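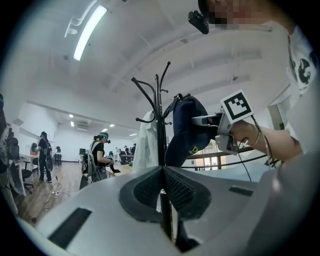 公共办公区安全与整洁检查表(含检查意见)

检查区域:二层开放办公区,含衣帽架区、工位区、靠窗通道
使用单位:Zernen 办公服务部
检查人:Malathi Thevar
复核人:Keerthana Sastry
检查日期:2024年1月7日
表单编号:728
上次检查:去年4月

填写说明:每项填“合格”“需整改”或“不适用”。填“需整改”的必须写意见和责任人。填“合格”的也可以写意见,供下次检查参考。

一、衣帽架

1.1 立杆垂直,无明显倾斜
结果:合格
意见:黑色金属架,立杆直。用手从左右两侧各推一次,回正正常。

1.2 底座平稳,四周地面无杂物
结果:合格
意见:底座与地板贴合。检查时底座边上有一把收起的雨伞,已请本人拿走。雨伞以后统一放门口伞桶,湿伞不要挂在架上。

1.3 挂钩无松动、无毛刺
结果:需整改
意见:顶部弯钩向外张开,末端偏细。其中一只弯钩根部的螺丝拧了半圈才紧,另一只末端掉漆,摸上去有点刮手,容易勾坏针织衣物。掉漆处打磨后补漆,或者套胶帽。胶帽仓库里有 Ilby 的一包,尺寸要先试。
责任人:办公服务部

1.4 悬挂物分布均衡
结果:合格
意见:左侧挂一件白色外套,右侧钩上挂一顶藏青色帽子,帽侧有黄色字母。两边都不重。冬天衣服多的时候要再看,厚外套不要全挂在同一侧,双肩包和电脑包一律不上架。

1.5 长外套下摆不拖地
结果:合格
意见:无。

1.6 无长期无人认领的衣物
结果:需整改
意见:上次检查记录里有一条灰围巾,到现在还在办公服务部抽屉里。按规定超过50天未认领应登记后处理,这条早就过了。本次登记,贴通知一周,之后送旧衣回收。
责任人:Keerthana Sastry

1.7 衣帽架位置不影响通行
结果:合格
意见:取放衣帽时人会站到架子旁边并且探身,所以架子周围要留出站人的位置。现在的位置可以。以后调整工位时不要把椅子推到架子后面。

二、地面与通道

2.1 地面干燥、平整,无翘边
结果:合格
意见:浅色木纹地板,走了一遍,没有踩上去发响的地方。靠窗一侧有一条拼缝略宽,还不到绊脚的程度,拍照留底,下次对比。

2.2 通道内无插线板及散落线缆
结果:需整改
意见:左侧地面上有一个插线板,带线。插线板应移到桌下,固定在桌腿内侧或者理线槽里。实在要过通道的线,用压线槽盖住。Laltell 的压线槽上次买过,还剩两根,够用。
责任人:该工位使用人,办公服务部协助

2.3 插线板无串接,外壳无破损、无发热
结果:合格
意见:没有串接。外壳完好,手背贴上去不热。请注意不要把电暖器插在上面。

2.4 个人背包、纸箱不占通道
结果:合格
意见:检查时没有发现放在通道里的包。桌下有两只纸箱,不影响走路,但里面是旧资料,建议尽快归档。

三、桌椅

3.1 桌面稳固,边角无破损
结果:合格
意见:白色办公桌逐张按压桌角检查。靠里一张桌子有轻微晃动,调了一下脚垫就好了,不再列入整改。

3.2 椅子脚轮、升降正常
结果:需整改
意见:黑色办公椅中有一把脚轮卷进了头发和线头,转不动。清理后如果还是不顺就换轮子。资产标签号1878。清理前这把椅子先推到墙边,不要坐。
责任人:办公服务部

3.3 离开工位时椅子归位
结果:需整改
意见:有几把椅子停在桌子外面。这一项每次都写。请各组组长在早会上提一句。

3.4 显示器放置稳固,线缆有余量
结果:合格
意见:显示器底座都在桌面以内。

四、照明、空调与窗

4.1 灯具完好,无闪烁
结果:合格
意见:长条日光灯和里面的嵌入式小灯都看过。日光灯灯罩有积灰,下次大扫除时擦,擦之前必须断电,两人作业,一人扶梯。

4.2 壁挂空调无滴水、异响
结果:合格
意见:运行十分钟,声音正常。滤网上次清洗的日期没有写在标签上,请维保单位 Vishwakarma 补写。空调正下方不要放纸质文件。

4.3 窗户开关正常,窗外栏杆完好
结果:合格
意见:窗锁能锁到位。从室内目视栏杆无异常。栏杆的紧固情况由物业检查,不在本表范围内。窗台上不要放花盆和水杯。

4.4 靠窗位置无眩光影响
结果:不适用
意见:检查时没有收到使用人反映。

五、应急

5.1 疏散路线图在位、清晰
结果:合格
意见:路线图还是旧版,图上的衣帽架区标成了打印区。不影响疏散方向,但应当更新。

5.2 灭火器在位,压力正常
结果:合格
意见:指针在绿区,封条完好。点检卡漏签一个月,已向负责人说明,不允许补签。

5.3 急救箱物品齐全
结果:需整改
意见:创可贴用完了,碘伏棉签过期。请在本周内补齐。箱内清单要跟着改。
责任人:Keerthana Sastry

六、整改汇总

衣帽架弯钩紧固、补漆或加胶帽:一周内
无主围巾登记并贴通知:当天
左侧地面插线板移位固定:当天
办公椅脚轮清理或更换:三天内
椅子归位提醒:下次早会
急救箱补货:本周内

七、总体意见

办公区整体情况可以。要先处理的是地上的插线板,其次是那把脚轮卡住的椅子。衣帽架本身能继续用,不需要更换。有同事提出再加一个衣帽架,预算单上报价是324元,我的意见是先把弯钩修好,把无主衣物清掉,看过完这个冬天还够不够挂再定。

复核意见(Keerthana Sastry):同意。1.3 项补一句,补漆当天架子上不要挂东西,浅色外套沾上黑漆很难洗。3.3 项建议从下次起按组记录。路线图的更新我去和物业联系。

检查人签字:Malathi Thevar
复核人签字:Keerthana Sastry

本表一式两份,一份贴于办公区公告栏,一份由办公服务部存档。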